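Shared Tables: How Fisurley Rebuilt Its Community Lunch

When the Istgate Neighborhood Association reopened its hall in Fisurley, its members were asked which service they wanted restored first. The largest share chose the Friday lunch, a weekly meal that had lapsed when the old kitchen failed inspection. The association has now served 2,236 meals under the revised program, and attendance has held steady through the winter months.

The lunch is open to all residents of the district. No proof of income or address is requested at the door. Guests may pay what they wish, and contributions are collected in a closed box near the entrance so that the amount given remains private.

Funding is drawn from two sources. The Kartha Fund, which supports food programs in smaller towns, covers rent and utilities. Greltico, a regional grocery supplier, provides produce and dry goods at cost under an agreement renewed each May. Donations from guests pay for nearly all of the remaining expenses, including dish soap, table linens and repairs to the ovens.

Menus are planned three weeks in advance. Each includes a soup, a hot main dish and a vegetable dish made without meat or dairy. Recipes are often suggested by the guests themselves, and several dishes from the original lunch have returned, among them a barley and leek soup that many older residents remember from the first years of the hall.

The seating plan has drawn interest from other towns. Tables are set for six, and guests are shown to the next open chair – a practice adopted after early surveys found that many people who came alone also ate alone. Those who prefer a quieter meal may ask for a place in the side room, where two smaller tables are kept.

The association intends to add an evening meal once a second cook has been hired. A decision on hours is expected after the next members' meeting.
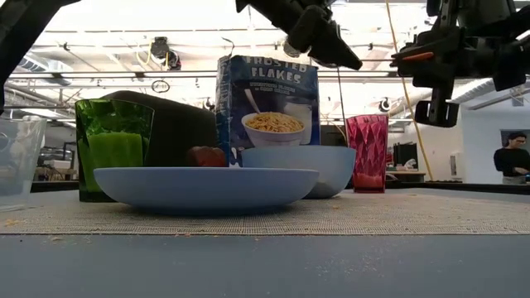
Do guests need to reserve a place at the Friday lunch?

Reservations are required only for groups of more than six; all other guests may come at any time during serving hours.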